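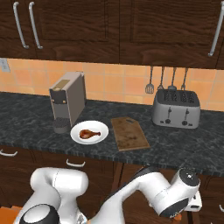

Last changed: June 21, 2020

Ticket 29 – Arm stops short of the plate in the kitchen layout
Opened by: Līga Dzene, canteen team, Umance
Handled by: Saulius Urbonaitė, Dronska support
Status: open, waiting on site

Līga wrote:
Hello Saulius, and thank you again for being so patient with us on the phone. We're still rehearsing the breakfast counter in the simulator before the real arm goes in come November, and it keeps stopping before it gets to the plate with the drumstick on it. I ran it 40 times and it stopped short in 15 of them, always with the gripper still out in front of the counter edge. The girls on the early shift have been asking me what their mornings will look like once it's here, and I'd love to show them a run that finishes! They don't mind handing over the plates – it's the coffee machine they want to keep for themselves, as that's where everybody has a natter.

Saulius replied:
Hello Līga, lovely clear notes, thank you. I loaded your layout and got the same stop on run 9. The safety margin along the counter edge looks too wide to me, so please set it back to the default, leave the chopping board and toaster where they are, and run the same batch again. As for the coffee machine, I can mark it as a keep-out area, and the arm will leave it to your colleagues.

Līga wrote:
Yes please to the keep-out area, they'll be so pleased. Margin is reset and the new batch is going now – I'll send you the log after the lunch shift.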